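Packing Leafy Greens in Zip-Top Bags for Home Refrigeration
Student Project Report, Food and Household Studies
Waltesdale Technical College
Prepared by Uldis Siliņa

1. Purpose

The project compared ways of storing leafy greens in a household refrigerator after they have been brought home. The question was put to the class by the Drukberg food cooperative, whose members had reported that lettuce and cabbage often spoiled before they could be used. The report covers the packing method, the storage trial and the recommendations that follow from both.

Packing area: green basket, clear bags and leafy greens.

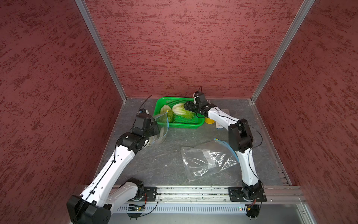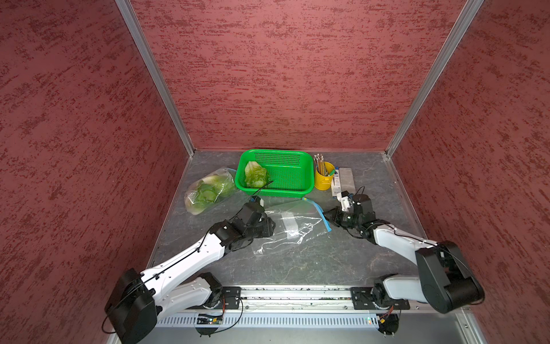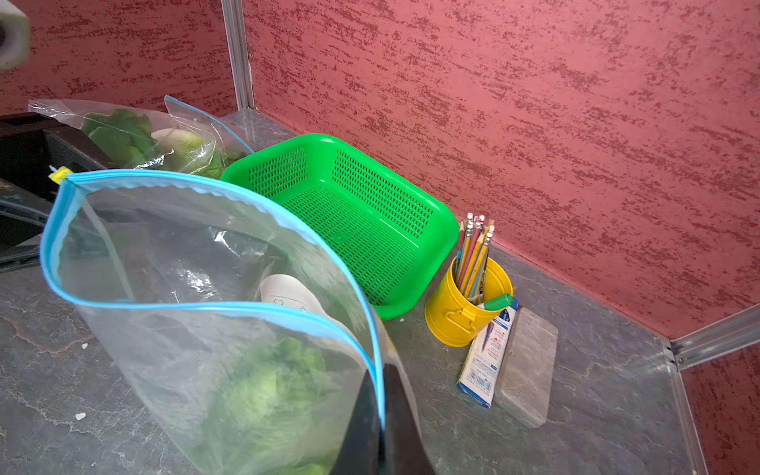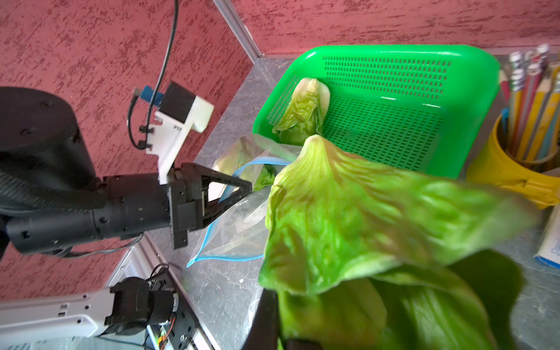 2. Materials

The greens were bought in August from the Kvam market hall on the morning of packing. Lettuce made up most of the purchase, with smaller amounts of cabbage and dark leafy greens. Each portion was weighed to 200 grams on a kitchen scale before bagging. Portions that included torn or bruised outer leaves were trimmed and weighed again.

Clear zip-top bags were chosen over opaque containers so that the contents could be inspected without opening the seal. A perforated basket was used for draining. Labels were written before the bags were filled, as ink applied to a full bag tended to smear.

3. Packing Method

The greens were rinsed in cold water and left to drain for 20 minutes. Half of the portions were then blotted with a clean cotton towel, and the other half were bagged as they came from draining. Leaves were placed in the bag stem end first, which kept the softer edges away from the bottom seam. Air was pressed out by hand and the zipper was closed from one side to the other.

Two practical difficulties were recorded. The first was that the mouth of the bag tended to fold shut during filling, particularly with whole heads. Turning the rim outward by the width of two fingers solved this in most cases. The second was that large heads pressed against the zipper and prevented a complete seal. These heads were divided lengthwise and the halves were packed separately.

4. Storage Trial

All bags were kept on the middle shelf of one refrigerator, set to 4 degrees Celsius, for 7 days. The refrigerator was opened as it would be in an ordinary household, and the bags were turned once each evening. Condition was judged by eye and by touch at the end of the period, using the grading sheet from the Rirker course manual: firm, slightly limp, limp, or spoiled.

5. Results

The blotted lettuce was graded firm throughout. Lettuce bagged without blotting was graded slightly limp, and the leaves lying against the bottom seam had begun to brown. Cabbage showed little difference between the two treatments. The dark greens gave the poorest result - the unblotted portions were limp, and one of them was graded spoiled.

Divided heads browned along the cut surface. The discoloration was shallow and could be trimmed away, but it should be considered when the greens are intended for serving raw.

6. Limits of the Trial

A single refrigerator and a single purchase were used, so the results may not hold for other varieties or for produce that has already spent time in a shop. Grading was carried out by one person. A second grader would have made the distinction between firm and slightly limp more reliable.

7. Recommendations

Lettuce and dark greens should be blotted before bagging. Cabbage may be bagged after draining alone. Whole heads should be packed only where the zipper closes without pressure from the contents. The cooperative has asked for a one-page version of these instructions for its notice board, and a draft is attached to the printed copy of this report.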